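Niltgate

A small grasp planner and scene checker for simulated kitchens

Welcome, and thank you for having a look! Niltgate began as a handful of scripts we used for checking whether our wrist view and our planner agreed with each other, and it has slowly grown into something we thought other people might like to borrow. It takes a rendered view from the gripper, finds the things lying on the worktop, suggests grasps for each one and hands the best of them to the motion side (we use Runard for that, though anything that accepts a target pose and a finger width will do).

What you need

A working copy of the Zenov simulator, and a machine with a graphics card that can render it without too much grumbling. The planner itself is light and will happily run on a laptop once the views have been saved.

Getting started

1. Fetch the code and run the setup script from the top folder. It makes its own environment, so your other projects should be left in peace.

2. Copy the sample settings file and fill in the path to Zenov. The default of 200 grasp candidates per object is a good place to begin, and you can always turn it down later if you get impatient.

3. Load the marble counter scene and leave the viewer open on the wrist camera. Two objects are lying on the brown stone, a knotted yellow one and a small light grey bottle on its side, and both gripper fingers should show at the bottom of the view. 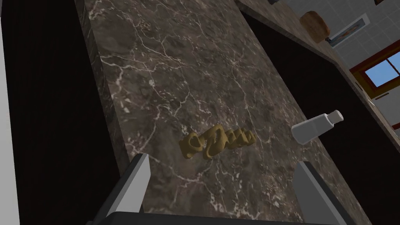
4. Run the planner on the saved view. It writes a ranked list of grasps for each object, with the loops and holes of the knotted shape treated as separate places to hold.

Known troubles

Pale objects close to a pale finger are sometimes joined into one mask. Raising the depth threshold to 6 usually helps, and a proper fix is planned for version 3.

Licence

The code is free to use and change. The Lai object meshes come with their own terms, so please read those before passing them on.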